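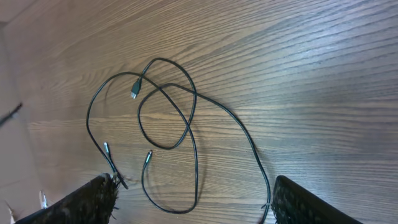
A tangled black cable and the tips of our robot's two fingers, from the little camera on its wrist.

How do you teach a robot to untangle a cable?

Go find a charging cable in a drawer. I bet it's in a tangle! Now undo it, and try to notice what your hands are doing while you work. You probably poke at it a bit, lift a loop, change your mind, give something a tug and then say "oh, it goes under there." You've been doing this kind of thing since you were tiny, so it feels easy.

It is not easy for a robot. I know because I work in a robot lab in Stulham, and I have spent a whole lot of my grown-up life watching a very expensive arm lose a fight with a cable. Our arm is called Uritz. Today I want to tell you about an experiment we did with it, and what we found out.

Why cables are so tricky

Think about a wooden block. If you push one side, the whole block moves, and it's still the same shape when it stops. A robot can remember "block" pretty well.

Now push one side of a cable. Maybe a loop gets bigger. Maybe the other end flips over. Maybe nothing moves at all except the bit you touched. There are more ways for a cable to lie on a table than you could ever draw, even if you had all the crayons in the world and no bedtime.

And then there are the crossings. A crossing is a place where one part of the cable goes over another part. In a black cable, the top part and the bottom part are the same color, so from above they blend together. You and I can lean over and peek from the side. Uritz has to work it out from a picture, and a picture is flat.

The plugs make it harder still. A plug is fatter than the cable it's attached to, so it can get stuck in a loop that the rest of the cable would slide through. The cable in our picture has three of them, a USB plug and two smaller ones with shiny metal tips. Three ends! If you're following a strand with your eyes, you have to be careful which one you're heading for. (Try it with your finger on the screen. I always lose my place somewhere in the middle.)

Two ways to try it

We wanted to compare two plans.

The first plan is called "look once." Uritz takes a picture, thinks hard, and makes a list of moves. Grab this, lift that, pull the other. Then it does the whole list without stopping to check. It's a bit like reading a treasure map one time, putting it in your pocket and walking off with your eyes closed.

The second plan is called "look again." Uritz takes a picture, picks just one move, does it, and takes a new picture. Then it picks the next move from the new picture. It keeps going like that until the cable is free or it runs out of turns. We gave it six turns, and the first plan could have six moves on its list as well, so it was fair.

Which one would you pick? Make a guess before you read the next part! Scientists have a fancy word for a guess like that. They call it a hypothesis (hi-POTH-uh-sis), and it's completely fine for it to be wrong.

Practice tangles and test tangles

Before the contest, Uritz needed practice. My teammate Catriona Lennox was our chief tangler, and she is extremely good at it. She would scrunch up a cable, drop it on the table, and let the robot have a go. Some tangles had one loop. Some looked like a plate of spaghetti after a party.

All together we had 522 tangles. We used 400 of them for practice and kept the others hidden away for the test. Why hide them? Well, imagine your teacher gave you a spelling test and you had already seen every answer. You'd get a great score, but your teacher wouldn't find out if you could really spell. It works the same way with robots. We wanted to see what Uritz did with tangles it had never met.

During practice, a computer program looked at the pictures and learned to guess where the crossings were, and which part was on top. When it was wrong, we showed it the right answer and the program changed itself a tiny bit. That is most of what people mean when they say a robot is "learning." It's a lot of small corrections, one after another, usually while I'm eating a sandwich.

So who won?

"Look again" won! It freed more of the hidden tangles, and the difference was biggest on the messy ones. On the simple tangles, both plans did pretty well.

When we went back through the pictures, we could see what was going wrong with "look once." The first move was often a good one. But it made the rest of the cable slide a little, and by the time Uritz got to the next move on its list, the loop it wanted had wandered off somewhere else. So it closed its fingers on plain air. It looked very serious while doing this.

"Look again" had a problem too, which is that it's slow. All that stopping and taking pictures adds up, and Maksym Ivanyshyn, who runs the timer, got through a great many cups of tea. Sometimes it also got stuck going back and forth, pulling a loop open with one move and shut with the next. We don't have a good fix for that yet. We're trying a version that remembers its last 2 moves, so maybe it will notice when it's repeating itself.

Try it at home

You can run the same experiment with a friend and an old shoelace. Ask your friend to make a loose tangle on the table. For the first round, look at it, say all your moves out loud, then shut your eyes and do them. Then have your friend make a new tangle, and this time open your eyes for a look after every move. Only use one hand, with your finger and thumb for grippers. Do it a few times each way and write down how many you get undone.

If you want to make it harder, tape a button to each end of the lace for plugs. I tried it with mittens on and did not get a single one.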